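OK robot friends, I have a failure story and I am way too happy about it. Thread!

Background: I run evals on a tabletop arm doing a sorting job. Little item starts in the big dark tray, ends up in the green tray. We'd been calling the controller Druvar, and last week it was looking great.

Then on a long overnight set the gripper started closing on air. Not every time. It would come down, close, lift, carry nothing across, and open over the green tray like it had done a wonderful job.

We ran 1066 attempts in total. 57 of them were empty carries, and every single one got logged as a success. Every one!! That second part is what made me sit up straight.

Two views of the bench, same setup in both:

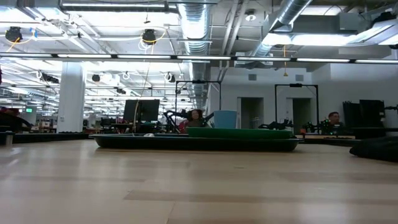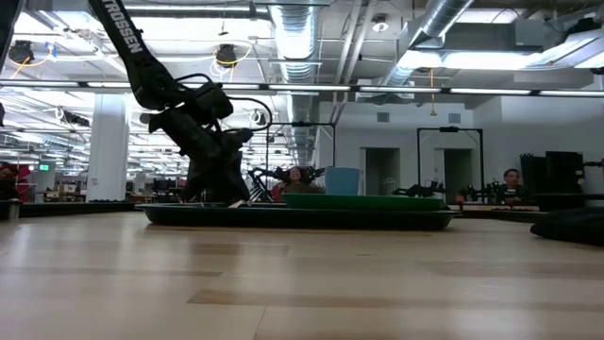

Trays, blue container, small pale item at the left. The second one has the gripper down over it.

So, the cause. Ferri, our grasp checker, looks at finger position after closing. Fingers all the way shut = missed. Fingers stopped early = holding something. Lovely and simple.

Except the zero point on one finger servo had drifted. Fully shut was reading as "almost shut," and Ferri said yep, got it, off we go.

The drift was slow, too. First 1000 attempts had only 4 of the bad ones. The other 53 all landed in the last 66. I plotted it and yelled loud enough that people turned their chairs around.

Why I care beyond the bad score: the arm moves faster when it thinks it missed and is heading back to retry, slower when it thinks it's carrying. Flip that error the other way and you get quick moves with something in the fingers. Don't love that!

Fixes so far: re-zero the gripper at the start of every batch, and stop the run if the closed reading wanders. Clurnon (our logging tool) now saves the raw servo value next to the pass/fail.

Still want a check on the green tray itself at the end. If you've done that with a cheap scale, please tell me everything.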